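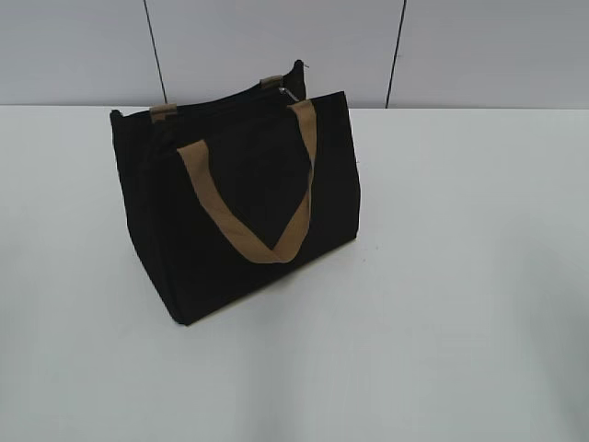 About Illarham

Illarham makes and repairs fabric tote bags. We work from one building in Pliron, with cutting on the ground floor and sewing upstairs. The range is small: three body shapes, two strap widths and a short list of colours. Most of what leaves the building goes to bookshops, museum shops, libraries and grocers who sell or lend the bags under their own name. The rest is sold to individual customers through the counter by the front door.

How the firm began

Melahat Tokgöz and Leopold Ortner set up the workshop to do alterations and heavy mending: tool rolls, awning panels, seat covers. Bags came in for repair in growing numbers, and the faults were nearly always the same. Handles had pulled away at the top edge, or the bottom corners had worn through. Melahat drew up a pattern that dealt with both. The first batch was 40 bags, sewn on two machines and sold to a greengrocer. The pattern has been revised several times and is still the basis of our boxed tote.

What we make

The boxed tote has a front and back panel, side gussets and a flat base. It will stand on a table while being filled. The flat tote has no gusset and folds to the size of a paperback. The tall tote is narrower and deeper, and is mainly ordered for rolled plans and bottles.

Black with tan handles is the combination ordered most often. Natural with black handles comes second. Other body colours are cut to order, with a minimum of 111 bags per colour.

Standard handles are cut long enough to go over the shoulder of a coat. Short handles are available on all three shapes. Both handles on a bag are cut from the same roll so that the shade matches.

Construction

Handle ends are turned under, set against the rim and stitched in a box with a diagonal cross. The rim is folded twice before the handles go on, which puts the stitching through several layers of cloth. Side seams are sewn, trimmed and bound. Base corners on the boxed tote carry a second layer on the inside.

Every batch is sampled at the bench. The sample bag is loaded, hung by one handle, then by both, and left overnight. It is then opened along the seams and kept with the batch card. Samples are not sold.

Numbering

Each pattern revision has a number, written on the card pieces and printed on the inside label. The current boxed tote is pattern 3721. Please quote the number when you ask for a repair or a repeat order. Bags made before the labels came in can be identified from the depth of the gusset; measure it at the rim and again at the base.

Repairs

We repair our own bags and other makers' bags where the cloth is sound. The usual jobs are reattaching a handle, replacing a pair of handles, patching a corner and rebinding a seam. Replacement strap is held in tan, black and grey. An exact match to an older strap cannot be promised, as tan in particular varies between dye lots. If one handle has failed, we suggest changing both.

Bags should be empty and clean. Repairs are quoted before any work starts. The bench is closed in August.

Care

Sponge marks off with cold water and a little plain soap. Do not tumble dry. Dark bodies may lose some colour at the first wash and should be kept away from pale cloth. Store bags flat or standing, with the handles hanging free.

People

Melahat Tokgöz: patterns and sampling
Leopold Ortner: cutting, cloth buying
Lieselotte Strobel: sewing room
Canan Tuncer: repairs
Szymon Rutkowska: trade orders and deliveries

Trade orders

Trade orders start at 40 bags in a stock colour. Orders above 500 are made in two or more deliveries, agreed at the start. Printing is done before sewing, so artwork has to be approved before cloth is cut. One unprinted sample is sent with each new quotation.

Visiting

The counter is open from 9.30 am to 4 pm on working days. Use the Sarıgül Yard entrance; the street door is for deliveries only. There is a ramp to the counter. The sewing room is reached by stairs and can be visited by arrangement with Lieselotte.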